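Lockout Changes on the Packaging Floor
11/27/24

The revised lockout procedure takes effect at the start of the next shift rotation. It replaces the one-page sheet posted at each line, which was written before the two Kirken case sealers were installed and does not cover stored air pressure. Old sheets should be taken down and returned to Jenő Medve in the maintenance office.

The main change is the order of steps. Under the old sheet, the operator stopped the machine, locked the main disconnect and began work. The new procedure adds an air bleed between the lock and the start of work. The supply valve is closed and locked, the dump valve is opened, and the gauge must read zero before a guard comes off. On the sealers the gauge is behind the left access door. On the older Avum conveyors it is on the regulator under the drive end.

A stop button is not a lockout device. It opens the control circuit and leaves the line side of the starter live at 400 volts. Two of the write-ups from the April audit involved jams cleared with the stop button pressed and the disconnect still on. Both were on Line 2, at the infeed.

Try-out is now a written step. After the lock is on and the air is bled, press start once at the control station, confirm that nothing moves, then press stop to return the circuit to its normal state. Stations with more than one start button need each of them tried, as the second one often runs a separate motor.
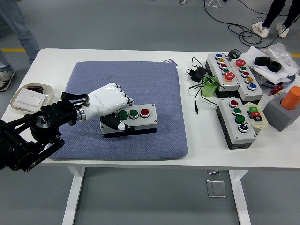

Locks are personal. Each employee on the job hangs one lock and one tag, including contractors from Takács. If a job runs past the end of a shift, the incoming employee's lock goes on before the outgoing one comes off. A lock left behind can be removed only by Aranka Kozma or Imre Balogh, and only after the owner has been reached by phone. Form 492 is filled out each time.

New tags are in the cabinet outside the tool crib. They are printed on both sides and have space for a phone extension. Use a paint marker; ballpoint rubs off.

Training takes 2 hours and is required for anyone who removes a guard for any reason, including cleaning. Sign up with Hajnalka Szalai at extension 800. Employees who completed the session in April need only the air bleed section, which Bence Hegedűs will cover at the line during changeover.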